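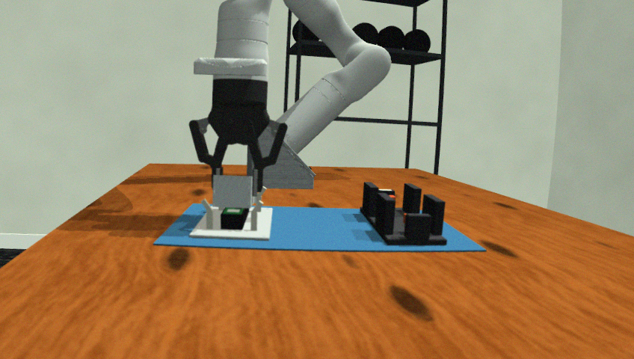
Subject: Re: [bench-talk] Has anyone's shop lived through an arm?

On one of those days in April 2026, a list member at a meter shop wrote:

> We have been told the final assembly bench is getting a robot arm by
> September. Management's slide says "no impact on headcount" in a font
> I would describe as nervous. Has anyone's shop lived through this? What
> happened to the people at the bench, and what should we be asking for
> now, while they are still being nice to us?
>
> Also, they want us to "participate in the simulation phase." Does that
> mean anything, or is it a way of getting us to sit in a room?

It means sitting in a room, but go anyway.

I'm at Porell, second assembly cell, and we have had our arm for a while now. Same story at the beginning: a slide, a lunch, a promise that the tedious work would go away and leave us the interesting work. I had been at the bench long enough to know which parts were interesting and I was curious to see whether they did.

The simulation came first. The integrator (Cloretti, who were fine, and who answer the phone) had the cell built on a computer before anything got bolted to our floor. One blue mat, a white fixture at one end, a black fixture with posts at the other, the arm hanging its gripper over the white one with a panel held upright between the fingers. Very tidy. The table is wood, with knots in it. Our benches are gray and have coffee on them. I asked if the arm would be getting a wooden table and was told the table was "just a default," which I put down as the first thing we'd asked for and not received.

Still, that session is where I would spend your good will. Moving a fixture on the screen took the Cloretti people a minute. Moving it after install took a purchase order. We caught that the pallet of finished units was going to come out on the side where people walk, and they flipped it. We did not catch that the simulated panels were all perfectly flat. Ours come from the supplier with a bit of a bow, and anyone on the bench could have told them, except that it never crossed our minds to mention it. You press with your thumb and it goes in. We had been doing that for so long we had stopped regarding it as a step.

So the first weeks were the arm offering a bowed panel to a slot, and the slot declining. Each refusal set off an amber light and somebody walked over and used a thumb. The shift log for the worst day had 24 stops on it. They added a compliance routine, the arm learned to wiggle, and now it's down to a few a shift.

As for what became of us, there were 6 on that bench. Two went to incoming inspection, where the bow in the panels is now officially measured. One retired, on schedule and with cake. Three are still in the cell, and that includes me. No one was let go, so the nervous font told the truth, though when people have left since then the jobs have not been posted. Ask about that. "No layoffs" and "we'll replace you when you leave" are different promises and we only got the first one.

The work itself is stranger than it was. My wrists are better, and I won't pretend otherwise. I used to seat 176 panels on a decent shift and the cell does 274, and I touch hardly any of them. What I do is feed trays, clear stops and listen. You get so you can hear a bad pick before the light comes on. I also have less to talk about, because the three of us used to work shoulder to shoulder and now we stand at different corners of a fence. They never put that on a slide, and I don't know what you'd ask for to fix it. We asked for overlapping breaks and got them.

Things I would get in writing while they're still bringing lunch:

Who clears a stop, and whether that person's pay grade says so. Ours didn't until we'd been doing it for months.

Training on the teach pendant for everyone in the cell, on paid time. Ours went to one person, who then took a vacation.

What the rate target is based on. If it comes from the simulation, ask what the parts in the simulation looked like.

Where the old hand jigs go. We hid ours behind the Osen press and have needed them twice.

The Kılıçarslan plant people who post here had a different integrator and I think a rougher time of it, so I'd like to hear from them before you take my version as the usual one. They may say I've gone soft.

And take your own parts to the simulation meeting. Bring ugly ones. Put them on the conference table and leave them there until somebody picks one up.

(Second cell, Porell, days)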